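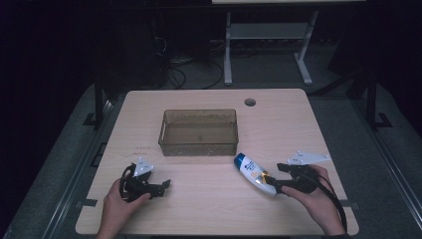 Hand-held grippers in use at a table, with a shampoo bottle and a plastic bin on the tabletop.

Home | Features | Reviews | Workshop | Back Issues | Subscribe

Renting a Pair of Hands

The Fuler kit comes in a hard case the size of a carry-on bag. Inside are two grippers, two cables, a head-worn camera, a small recording box and a folded sheet of instructions. There is no robot in the case, and most of the people who rent it don't own one.

Clirnavov, the company behind the kit, sells a service. A customer who wants a robot arm to learn a job records people doing that job with the grippers in their hands. The recordings go to Clirnavov, which checks them, cleans them up and trains a control program for the customer's arm. The customer can also skip the training and take the cleaned recordings to somebody else. We rented the kit for a month, starting in January, and used it for a single job: picking up bathroom products from a table and putting them in an open bin.

The job came from Wasilewska, a contract packer that fills gift sets and travel kits for hotels and drugstores. The company runs two short lines at its plant in Briltside and still packs most of its mixed sets by hand. Bottles arrive on their sides, on their caps, or leaning on each other, and the sets change every few weeks. A fixed machine would have to be reset each time. Wasilewska already had one two-armed robot, bought secondhand, and wanted to know whether it could be taught a new set without hiring a programmer.

How the grippers feel

Each gripper has two jaws and a trigger. Squeeze, and the jaws close. Let go, and a spring opens them. A flat marker plate sticks up from the top, printed with a dot pattern that the cameras use to work out where the gripper is and which way it is turned. The cable carries the jaw position and the trigger force to the recording box.

The first hour is awkward. Fingers know how to roll a bottle upright without being asked, and the jaws can't do it. You have to come in from the side, take hold of the body, turn your wrist and hope the bottle doesn't swing. Most of our people tried to grab by the cap at first. Caps are narrow and slick, and the heavier bottles twisted loose. By the end of the first day everyone was reaching for the body of the bottle, low down, with the jaws across the label.

The cables are the weak part of the design. They are long enough, but they hang off the back of the gripper, and on a two-handed task they find each other. We ended up looping the slack around the hand, which kept it off the table but got tiring on the wrist. Clirnavov says a version with a battery is being tested. It would not give us a date or a price.

The weight is fine for an adult hand. One of our testers, who has small hands, found the trigger reach too long and had to stop every twenty minutes or so to rest her thumb. There is only one size. The sheet of instructions suggests wrapping the handle with tape for a thicker grip, and has no suggestion for anyone who needs a thinner one.

Setting up

Clirnavov asks for a table that doesn't reflect much light, a plain floor and as little clutter as the customer can manage. In practice the system put up with more than the instructions say. We left stands and cable in the background and it didn't seem to matter. Dim rooms were fine too, as long as the tabletop was evenly lit. What did matter was glare on the marker plates. A lamp placed too low wiped out the dot pattern whenever a wrist turned toward it, and the recording box gave two beeps and threw the attempt away.

Calibration takes 8 minutes if nothing goes wrong. You hold the grippers still at four spots, open and close the jaws at each one, then touch the tips together. The box shows a green light when it is satisfied. We had to repeat the whole thing each morning and again after every lunch break. The instructions say to recalibrate only if the camera has moved on the head, but it always has.

Clear and tinted plastic is a known problem for camera-based systems, and we expected trouble with see-through bins. The company's advice was to use whatever bin would be used on the real line and to shift it a little between attempts. We did that. On some attempts the bin was turned, on others it was pushed closer to the person or farther off. The bottles got the same treatment.

What 800 attempts look like

The basic plan covers 800 recorded attempts. An attempt starts when you press a foot pedal and ends when you press it again. For our task a good one was quick, and the resetting took longer than the recording. You take the bottle back out, lay it somewhere new, move the bin, get both grippers back to a resting position and press the pedal. It is dull work, and it helps to trade places often.

We split the total in half. The first 400 used a single bottle, always put in the bin with one hand while the other hand stayed clear or steadied the bin. The second 400 mixed in a soap box, a tube of hand cream and a smaller bottle, with the free hand allowed to help. Clirnavov recommended this order and we would recommend it too. People who started on the mixed set picked up odd habits, such as passing things from one gripper to the other for no reason, and those habits end up in the training.

The company's software sorts the attempts overnight and marks the ones it can't use. We lost 100 from the total. Most were glare or a marker plate hidden behind an arm. A few were our own mistakes, such as pressing the pedal late, or dropping a bottle and picking it up by the neck. Lost attempts can be recorded again at no charge as long as the kit hasn't gone back. We did ours over two afternoons.

The viewer for checking recordings runs in a web browser and is easy to use. You can play back the head view with a line drawn over it showing where each gripper traveled. It loads slowly, and there is no way to search by object, so finding the hand cream attempts meant going through the list one at a time and making our own notes in a spreadsheet.

On the robot

The trained program came back eleven days after the last upload. Wasilewska's staff fitted jaws of the same shape to both arms, a part the kit price does not include, and loaded the program in a morning with a Clirnavov engineer on the phone.

With the single bottle it did well. The arm came in from the side, as our people had learned to do, took the bottle across the label and lowered it into the bin. It was slower than a person by a wide margin. When the bottle was placed near the edge of the table, where we had recorded few attempts, the arm hesitated and sometimes closed on air. It then backed off and tried again, usually with better luck.

The mixed set was less even. The soap box was no trouble. The tube of hand cream was picked up by its flat end and tended to fold, and twice it slid out on the way over. The smaller bottle was fine alone but got knocked over when it stood next to the larger one. Clirnavov's view is that each new object needs its own share of attempts and that we had spread ours too thin. That seems fair. It also means that a set of six or seven items would need a larger plan than the one we had.

The floor manager at Wasilewska was more interested in something else. The people who made the recordings were the packers themselves, and after a day of practice they needed no help from us. A set change that used to mean a call to an outside contractor could start with two people at a table. The company has since kept the kit on for a second month, to record a travel set with a toothbrush case and a comb.

Who should rent it

The kit makes sense for a shop that already has an arm, has a job with a lot of small variation and can spare two patient people for a couple of weeks. It makes less sense for a job that never changes, where ordinary programming will be faster and cheaper, or for one that needs real speed. Shops without an arm can still rent the kit and store the recordings, and Clirnavov will hold them for a year. We would wait until the arm was chosen, as the jaws have to match.

Ask about three things before signing. The replacement jaws for the robot are billed separately. The rental clock starts on the day the kit ships, so we lost most of a week to delivery. And the basic contract lets Clirnavov use your recordings to improve its general software unless you check a box on the second page. Wasilewska checked it.

Fuler kits are rented by the month, with the case, both grippers, the head camera, the recording box and one set of spare cables. Return shipping is paid by the customer.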